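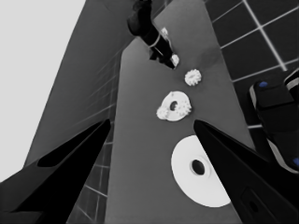 Gear parts on the table in simulation, two-arm layout.

Budget thread for the Trondcombe workshop. We have to decide on a two-arm cell before November and I said I'd put the working out in public.

We're costing it in simulation first. The parts are a big disc with a hole in the middle, a toothed ring and some small gears. Same parts we want the real arms to handle.

Two quotes so far. Grurko will sell us the pair of arms with grippers. Skadano only does a lease, 14 months minimum, and wants the service contract on top.

Grurko is cheaper over 3 years. Skadano is cheaper this year. The budget is set by the year, so you can see the problem.

Things I left out of the first sheet and have now added: spare fingers, a stiffer table, floor fixings, guarding, and an electrician for a day.

The guarding came to 1,702 on its own, before delivery. I had put down 100 as a placeholder and forgotten about it.

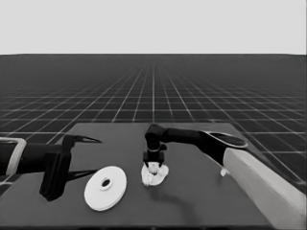 Last changed: 2020-03-05

One arm each side of the table, facing each other. I want to keep that in the real cell — it sets the table width, and the table width sets the guarding.

Reach matters more to the price than I expected. The next size up of arm from Grurko costs a good deal more, so a narrower table may pay for itself.

Grippers next. Both quotes have plain two-finger ones. The small gears are the worry, as a finger wide enough for the disc may be clumsy on small teeth. I've allowed for a second set.

Magbanua have offered a used controller. I've left it off the sheet until they tell me how long it will be supported.

Still to price: training, insurance, and somewhere to keep the parts. If you've bought a pair of arms lately and found a cost I haven't listed, please reply with it.

I'll add the lease figures to this thread when Skadano send the revised quote.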